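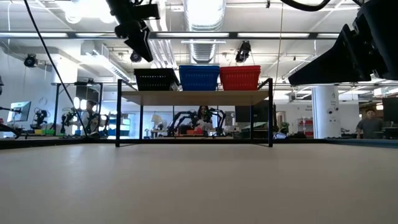 Okay, hi everybody. (Wait for the back row to sit down.)

So my talk is on sorting your stuff at home, and I'm starting with my own mail. Last August I had 1,734 unread emails and a kitchen drawer that wouldn't shut. My friend Birsen Erdem came over, pulled on that drawer twice and said, "What's even in there?" I had no idea!

Pause here – let them laugh, or not.

Slide two. I tried the big weekend cleanout first. Lasted till lunch on Saturday. I'd made piles all over the floor and then I needed the floor.
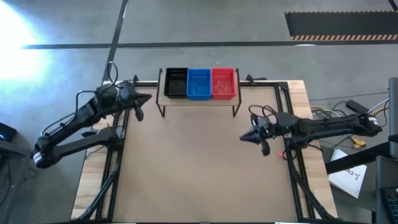
What worked for me was ten minutes after dinner, one small spot at a time, timer on. Keep, toss, give away. If I couldn't decide, it went back and I tried again the next week (the fondue set went back four times).

Ask: who has a drawer like this? Hands up.

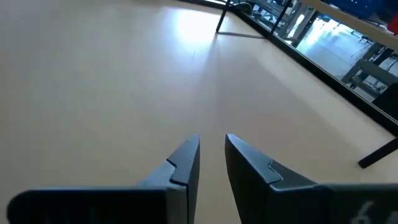
Then the papers. I had almost 200 old receipts and kept 38, mostly for taxes and the dishwasher. Tell the warranty story if there's time – skip it if Parisa is waving at me.

Last bit: handouts are by the door, please take two. Questions, then coffee.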